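I'd been wanting to talk to the woman behind the Hundiswood community orchard ever since I tasted one of her Erkas, a small sharp apple I'd never seen in any shop. She doesn't want her name in print ("put the trees in instead"), so here are the trees: 415 of them, on a slope that used to be rough grazing.

She started with three rows and no plan. "I bought what was cheap," she says, laughing, "and then I fell in love with pruning, of all things!" February is her favourite month for it. You can see the shape of every branch, she says, and you come in with frozen fingers and feel you've earned your soup.

What does she tell beginners? Take out the dead wood first, then anything that crosses, then stop and have a walk round. "People get snip-happy. I did. One poor tree sulked for three years."

I asked about eating, naturally. She likes fruit out on the table where people will pick at it, and she's firm that an apple should be cooked with its skin on (I've tried it since, and she's right, it's lovely).

Next she wants to graft more Erkas, and she's already cutting the wood for them.

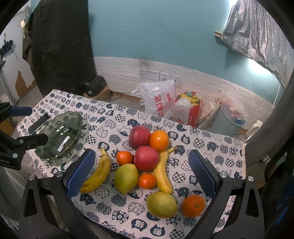 A reader in Killavov writes that the skins go bitter in a long bake, and that a late cooking apple is much better peeled and kept for sauce.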